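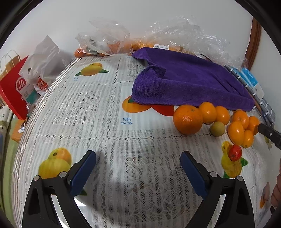 Review: The Zerner Steam Iron, After a Winter of Tablecloths

I should start by admitting that I am the sort of person who irons tea towels. My mother did it, her mother did it with a thing you heated on the stove, and I have never managed to break the habit, even during the years when I was working full time and had every excuse. So when my old iron finally started spitting brown water on a good shirt in January, I didn't grieve so much as get a little excited. A new iron! I read far too many reviews, asked everyone I know, and ended up with the Zerner, the plain corded one with the gray sole plate and the big water tank. I've now used it long enough to have opinions, and here they are, all of them, at more length than my daughter thinks anyone needs.

What I iron, so you can judge whether any of this applies to you

Mostly cotton and linen. Shirts, pillowcases, napkins, aprons, and a great many tablecloths. I look after the linens for our supper club in Usterport, and that means that after every dinner a heap of cloths comes home with me in the back of the car and goes back pressed. We seat 26 when everyone turns up. I also mend and press for friends, and I have a small weakness for old table linens at estate sales, the kind with drawn threads and crocheted edges that somebody spent a whole winter on.

I don't iron much in the way of synthetics, and I've never once used the vertical steam setting on curtains, so please look elsewhere if that's what you're after.

Out of the box

It's heavier than my old one. I noticed it the first evening and then stopped noticing, and by now I'd miss the weight, as it does some of the pressing for you. The cord is a good generous length and comes out of the back on a swivel, so it doesn't drag over what you've just finished. The water door is a little flap on the front that snaps shut with a proper click. Ruxandra Vlad, who has the Gedov at the same price, came over to compare and spent most of the visit opening and closing mine with real envy. Hers has a rubber plug that falls out.

The dial is my first complaint. The fabric names are printed in a pale gray on a slightly less pale gray, and in the evening, under the laundry room bulb, I can't read them at all. I put a dab of red nail polish at linen and another at cotton and have been perfectly happy ever since, but you shouldn't have to decorate an iron to use it.

Steam

Lovely. Plenty of it, and it comes out evenly from tip to heel. On a damp linen napkin it takes two passes where I used to take four or five, and the burst button gets rid of the sharp fold lines you find in cloths that have been sitting in a drawer since somebody's wedding. It does take its time heating up, long enough for me to fill the kettle and sort the pile, and the little light goes on and off without much relation to whether the thing is ready. I've learned to give it an extra minute after the light goes out.

It hasn't dripped on me at the high settings. At the silk setting it dripped twice, both times when I got greedy with the burst button, so now I turn the steam off altogether down there and use a damp pressing cloth.
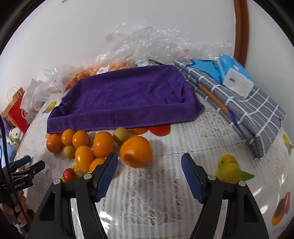 Lace and openwork are where I'm fussiest, and where I most wanted the Zerner to do well. The trouble with any iron is the tip. If it's too pointed it catches in the holes, and if it's too blunt you can't get into the corners of the pattern. This one has a rounded nose with a very smooth edge, and I have yet to snag anything with it. I still work from the back, with a folded bath towel underneath so the raised parts sink in and don't get flattened, and I lift and set down along the edges where I'd otherwise be tempted to slide. A white lace cloth with oranges sitting out on it is about as cheerful as a table gets, and it's a look that really does depend on the pressing, because every crease shows in white lace and the fruit draws your eye straight down to it. Do watch out for juice, though. Rinse it in cold water before the cloth gets anywhere near an iron, or the heat can set a tan mark you'll be looking at for years.

Printed cloths are simpler, but I'd still do those face down. I lost some of the shine off a cherry print once with my old iron and I haven't forgiven myself.

Starch

Floarea Mocanu taught me to starch properly, and she has firm views, the firmest being that you spray, roll the cloth up, and leave it alone while you drink a cup of coffee. If you go straight in with the iron you get white flakes and a gummy sole plate. I did it wrong on purpose for this review (well, half on purpose) and the Zerner picked up a sticky patch near the heel that came off with a damp cloth and a little baking soda once it had cooled. The old one would have needed scraping.

The board matters too

I'd be leaving out half the story if I didn't mention that I'm using it on an Entwistle board, the extra-wide one, which I bought secondhand from Dalia Amrani when she moved. A big iron on a skinny board is a miserable combination, and I think some of the grumpy reviews I read were really complaints about boards. For long cloths I put a sheet on the floor underneath and let the finished end pile up on it. Dalia's husband built her a sort of rail for this and I've been hinting at home without any luck.

Things I don't care for

The auto shut-off is too eager. I set it on its heel to fold a tablecloth, and a big one takes two hands and some walking backward, and when I come back it has gone to sleep. The beep that tells you so is very quiet. I also wish the tank were clear and not smoky blue, so I could see the water line without tipping the whole thing toward the window.

And the descaling instructions are one line long and mostly tell you to consult the website. I rinse mine out once a month and use half filtered water, half tap, and I've had no spitting so far.

Would I buy it again

Yes, I would. If you press a few work shirts a week you could spend less and never know the difference, and Ruxandra's Gedov would suit you fine, plug and all. For anyone with a linen closet that has gotten out of hand, the weight and the steam are worth the extra. Mine is on the shelf now with its cord wrapped the wrong way around, according to the manual, and there's a basket of napkins waiting for this evening.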